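Culumbridge, 26 March 2019

Trarkham opens Culumbridge office and takes on IT support for Kedby colleges

Trarkham, the family-run IT supplier to schools, colleges and local councils, is delighted to announce the opening of its new office in Culumbridge, together with a three-year agreement to look after computers, networks and software licensing for the Kedby group of further education colleges.

The agreement, which was signed in January after a good many conversations and rather a lot of tea, covers the supply and setting up of 1000 laptops for staff and students, the replacement of ageing wireless equipment at both Kedby sites, and a helpdesk that people can ring, email or simply walk up to. Kedby's staff had asked for that last part in particular, and we were very happy to say yes.

"We have always believed that buying technology should feel like dealing with a good neighbour," said Clementina Amaral, managing director of Trarkham. "When something goes wrong ten minutes before a lesson, you want to speak to a person who knows your building and knows which cupboard the switches are in. Kedby understood that from our very first meeting, and I can't tell you how pleased we all are to be working with them."

The Culumbridge office is home to five members of the Trarkham team, led by Triin Kazlauskienė, who joins as head of education services. Triin spent many years running college networks herself before crossing over to the supply side, and she will be the main contact for Kedby as well as for Trarkham's existing customers in the area.
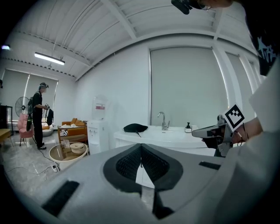
The new office also gives Trarkham a proper room for trying things out before they reach a customer. Equipment for Kedby will be unpacked, set up and checked there first, so that it arrives at the colleges ready to be switched on and used. Old machines will come back the same way, to be wiped and then either repaired for further use or sent for recycling.

Uldis Šimkus, who looks after digital services at Kedby, said: "We had been juggling separate suppliers for laptops, licences and wireless, and every one of them had a different portal and a different person to chase. Having a single team to talk to will give my colleagues a good part of their week back – and I suspect our students will notice the better wireless in the canteen long before they notice anything else."

Alongside the Kedby work, Trarkham will be introducing Hunt, its new online tool for keeping track of equipment and renewal dates. Hunt has been written in-house by a small team under Tomomi Tamura and is being offered to all Trarkham support customers at no extra charge. It shows at a glance what a college owns, where it is kept and when each licence runs out, and it can send a friendly reminder well ahead of time.

Schools, colleges and councils who would like to visit the office or see Hunt for themselves are warmly invited to get in touch. The kettle is usually on, and there is parking at the rear of the building for visitors.

Media enquiries: Dace Jõgi, communications manager, Trarkham, Culumbridge office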